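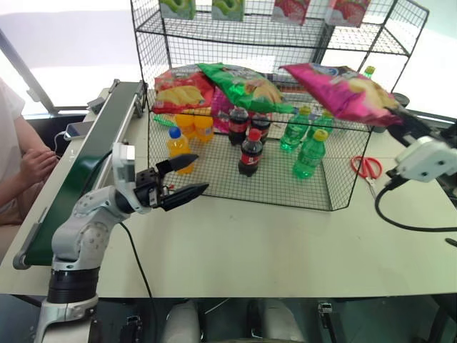 I finally got to the open house at Grutcombe on 22 September 2020, after missing it last year, and I want to get the story down while I still remember who said what. Because something broke! Which made it the best tour I've been on.

If you don't know Grutcombe, it's the old Tapsell building out past the rail yard, and you can drive by it for years without wondering what goes on inside. They teach two-armed robots to handle store goods. Juice boxes, chips, little bottles of soda, the stuff you'd grab at a gas station. Magdolna Tóth met our group at the door, gave us visitor stickers and then walked so fast that the two guys at the back lost us at the first corner.

She's in charge of what they call the snack shelf, and she told us right away that chips are the worst. I'd have guessed bottles. But a bottle stays bottle shaped, she said, and a bag changes every time you touch it. The robot takes it by a corner, the chips all slide down to the other end, and now the weight isn't where it was a second ago.

So we'd been watching for a few minutes (I was loving it, I could have stayed all afternoon) when the right arm stopped dead and a screen behind us started beeping. Magdolna said "oh, good," in a voice that did not mean good.

The guy who came over to sort it out was Taner Aksoy, and I have to say he was very patient with a bunch of strangers breathing down his neck. First thing he did was put us all back behind the tape. Second thing, he pressed the stop button, even though the arm was already standing still. I asked him why and he said a stopped arm and a switched-off arm are two different animals, and that the first kind can start again with your fingers in it. I've worked around a baler, so I got that one right away.

Then he went through the log with us. The arm has a limit on how hard the wrist motor can work, set at 2,000 on whatever scale they use (he told me the unit and I lost it, sorry). It's supposed to trip at 2,000 and not before. It had tripped at 1,810. And it was the same story on the list of older stops he pulled up, 44 of them, a lot of them on the right side while it was carrying something.

His best guess was the cable. When the arm reaches out far and turns, the cable pulls on the joint, and the motor has to fight the cable as well as hold the bag. Magdolna thought it was more likely the settings file from Brolirlow, the outfit that did their last software update. They went back and forth on this in front of us for a while, very politely, and I don't think either of them moved an inch. Taner gave the cable more slack and taped it, and the arm ran fine until we left, but he said himself that ten good minutes didn't prove anything.

A lady from Flaltine asked if they couldn't just raise the limit. Taner said no before she got to the end of the sentence. People sit near that table all day.

Coffee was in the hallway, and the lemon bars were gone by the time we got there. Parking is free but the lot is tiny, so use the gravel one across the street. They're doing another open house in November and you have to sign up at the front desk or by phone. I put my name down and asked Taner if he'd have an answer on the cable by then, and he said to ask Magdolna.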